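香りを棚にしまう人たち

港から坂をのぼって、息が少し上がってきたあたりに、オドーラという店があります。看板は小さく、ガラス戸の内側にはたいてい布が下がっていて、初めての人はまず通り過ぎてしまうでしょう。私も6月に訪ねたとき、一度は角の豆腐屋まで行ってしまい、引き返してきたところで、ふっと白檀の匂いがして足が止まりました。鼻のほうが目よりも先に店を見つけてくれたわけで、お香の店の訪ね方としては、これがいちばん正しいのかもしれません。

お香というと、法事や仏壇を思い浮かべる方が多いと思います。私もそうでした。祖母の家の座敷には、夏でも冬でも同じ匂いがしていて、子どものころはそれが少し怖かったものです。畳に寝転がって天井の木目を見ていると、隣の部屋から細く煙が流れてきて、ああ、おばあちゃんが手を合わせているな、と思う。大人になって自分の部屋で初めて線香に火をつけた晩、怖いどころか、むしろ泣きたいような懐かしさがこみあげてきたのには、自分でも驚きました。

オドーラの店主は、もともと薬種問屋に勤めていた女性です。店の奥には引き出しが並び、桂皮、丁子、大茴香、龍脳、甘松、乳香と、墨で書いた札が貼ってあります。どれか開けてみますか、と言われたので、遠慮なく甘松をお願いしました。これがまあ、なんとも言えない匂いなのです。古い靴のような、湿った土のような、正直なところ単独では決していい香りとは言いがたい。ところが店主が小皿に白檀の粉をとり、そこへ甘松をほんの耳かき一杯だけ落として混ぜると、白檀の甘さがすうっと奥へ引っ込んで、急に奥行きのある、夜の庭のような匂いになりました。

「くさいものを怖がっていると、薄っぺらな香りしかできないんですよ」と店主は笑います。香水の世界でも似たような話を聞きますが、すり鉢と小皿を前にして言われると、なんだか漬物の話でも聞いているような親しみがあります。そういえば店主は糠床も二つ持っているそうで、この日はその話でもずいぶん盛り上がってしまいました（茗荷を漬けるなら丸のままがよいそうです）。

店の看板商品は「メルラ」という細い線香で、名前は店主が若いころに旅先で聞いた歌の文句からとったのだとか。正しい綴りはMelluraで、意味は本人もよく知らないそうです。蜂蜜を思わせる甘さのあとに、かすかに苦みが残ります。この配合に落ち着くまでに3年かかり、そのあいだに書きためた帳面が棚の下に積んでありました。頁をめくらせてもらうと、「雨の日よし」「晴れると尖る」「猫、出ていく」といった短い覚え書きが、分量の横に律儀に並んでいます。私はこういう帳面を見るのが大好きで、できればお茶でもいただきながら一日読んでいたかったのですが、さすがにそうもいきません。

練って、押し出して、切って、干す。線香づくりの手順を言葉にしてしまえばそれだけです。粉にしたタブノキの樹皮がつなぎになり、ぬるま湯を加えて耳たぶほどの柔らかさまで練りあげる。その日の湿り気によって湯の量が変わるので、分量は決まっていても、最後は手で決めるしかないのだといいます。干すのは北側の部屋です。日に当てると反ってしまい、風を当てすぎても割れてしまう。まっすぐな線香がまっすぐであるというだけのことに、これほど気を遣っているとは思いませんでした。

オドーラで月に一度ひらかれる香りの会にも、私はお邪魔してきました。会費は1,000円で、お茶と小さな干菓子がつきます。集まるのは近所の人が中心ですが、電車を乗り継いで通ってくる若い夫婦もいて、聞けば、子どもが生まれる前に家の匂いを決めておきたいのだそうです。家の匂いを決める！　考えたこともない言い回しでしたが、なるほど、いずれその子が大きくなったとき、祖母の座敷を思い出す私のように、その香りを思い出すのでしょう。

会では、まず香木のかけらを一つずつ聞いていきます。お香は嗅ぐといわずに聞くといいますが、この言葉づかいに慣れるまでには少々時間がかかりました。手のひらに香炉をのせ、もう片方の手で覆うようにして、静かに三度、息を吸う。隣の人に渡すときには、器の正面を少しまわします。作法としてはごく簡単なもので、間違えても誰も叱りません。それでも部屋の空気がだんだん静まっていき、外を走る原付の音までが遠くに感じられてくるのは、やはり不思議なものです。

二度目の席で出たのは、ベテルという名の調合でした。Betelの葉、つまりキンマの葉を思わせる、ぴりっとした青い香りをねらったものだそうです。キンマそのものは使わず、丁子と薄荷、それに少量の藿香で組み立てたと聞いて、私は素直に感心しました。南の国の市場で嗅いだ匂いがする、と言った人もいれば、歯医者さんみたい、と言った人もいます。店主はどちらの感想も帳面に書きとめていました。

香りを人に伝えるのは、ほんとうに難しいことです。色なら見せればいいし、音なら鳴らせばいいのに、香りはその場にいない人には渡せません。そこで香道には古くから、香りの同じと違うを図で表す工夫があります。よく知られているのは源氏香でしょう。五つの香りを順に聞き、五本の縦線を引いて、同じだと思ったものの頭を横線でつなぐ。できあがる模様は五十二通りで、それぞれに源氏物語の帖の名がついています。着物や菓子の型にも使われているので、知らずに目にしている方も多いはずです。
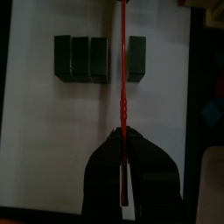
組香のおもしろさは、当たるかどうかよりも、自分の鼻がどこで迷ったかを知るところにあると、私は思っています。一つ目と二つ目は自信があったのに、三つ目でわからなくなり、そこから先は全部あやしくなる。帰ってからも答えの紙をながめては、あの三つ目のあとにひと息入れていれば、と考えたりします。濃い緑の四角い積み木が三つ、すきまもほとんどなく寄り添って、細く赤い棒をはさんだ向こうに一つだけ離れて立っている、あの間合いがちょうどそんな感じなのです。続けて聞いた三つはくっついて一つの記憶になり、間をおいた四つ目だけが、はっきりと別の香りとして残っている。店主にそう話すと、では次は間のとり方を変えてみましょうか、と言ってくれました。

間ということで、もう一軒だけ寄り道をさせてください。オドーラから坂を下りきったところに、モレフェという喫茶店があります。こちらはお香を焚きません。コーヒーの香りとぶつかるからで、香りの会の帰りにここへ寄る人たちも、なんとなく袖口を気にしながら席につきます。席は20ほどもありそうに見えて、座ってみると隣とも近く、つい会の続きのような話が始まってしまう。私はここの深煎りを飲みながら、鼻がようやく普段の持ち場に帰ってくるのを待つのが好きになりました。

家でお香を楽しむなら、店主のすすめは朝だそうです。夜は部屋に夕飯の匂いが残っていて、鼻も一日分くたびれている。朝、窓を少し開けて、線香を半分に折り、短いほうだけを焚く。火が消えたあとの、煙のない部屋の匂いを味わってほしいといいます。わが家では洗面所の棚に小さな香皿を置いてみました。歯を磨いているあいだに燃えつきるくらいの長さが、せっかちな私には合っているようです。それから、余った線香は湿気を避けて箱のまま引き出しへ。一緒に入れておいたハンカチに香りが移って、思いがけず得をしたような気分になります。

香りの会の次の回は2022年7月23日で、題は「夕立」と聞いています。土の匂いをどうやって組み立てるのか尋ねてみたところ、店主は甘松の引き出しをちらりと見ただけで、あとは糠床の話に戻ってしまいました。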